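Gripper drops thin objects, student project
Asked by Yanling Jin, August 2019
Viewed 711 times, tagged: grippers, student projects, grasping

I'm in a robotics club and our team of four is doing a project on picking up kitchen items. We use hand-held grippers to record demonstrations, then train a policy on them. Cups and bowls are fine. Chopsticks are not. We have 149 recordings of taking a chopstick and putting it in the holder, and in 28 of them it twists in the fingers before it gets there. One finger has a textured pad and the other has ribs. Should both be the same? Also, is it better to grab in the middle or near the end? The end of term demo is soon and we can't buy much.

Adwoa Zakaria
Posted 2 days later

I helped with a class project like this in June. Check these before you change the fingers.

Look at where the fingers close. A chopstick is tapered, so if you hold it near the thin end the heavy part swings down. We told everyone to grip a little toward the thick end from the middle and the twisting mostly stopped.

Then look at how the pads meet. If they touch at the bottom first, a round stick rolls upward and out. Close the gripper on a strip of paper and pull. It should drag the same at the top and bottom of the pad.

Mixed fingers can work, but ribs only help if they run across the stick. If they run along it, the stick can sit in a groove and still slide lengthwise. I would put the same pad on both sides for ten recordings and compare.

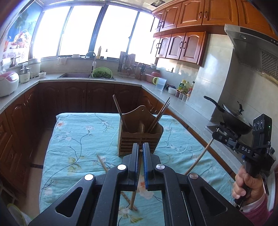
Keep the twisted recordings in a separate folder. We left ours in by mistake and the policy learned to wait for the stick to swing. If two people are recording at the same table, agree on who goes first and use the same starting spot for the holder. A patterned cloth is OK for training, just don't swap it for a plain one on demo day without testing.

fellgate_club
Posted 4 days later

Use rubber bands. Wrap one on each finger. Worked for us with pencils, never tried chopsticks.

Yanling Jin
Reply to Adwoa Zakaria

Thanks. The paper test showed ours touch at the bottom first. We are shimming one pad tonight and will record ten more.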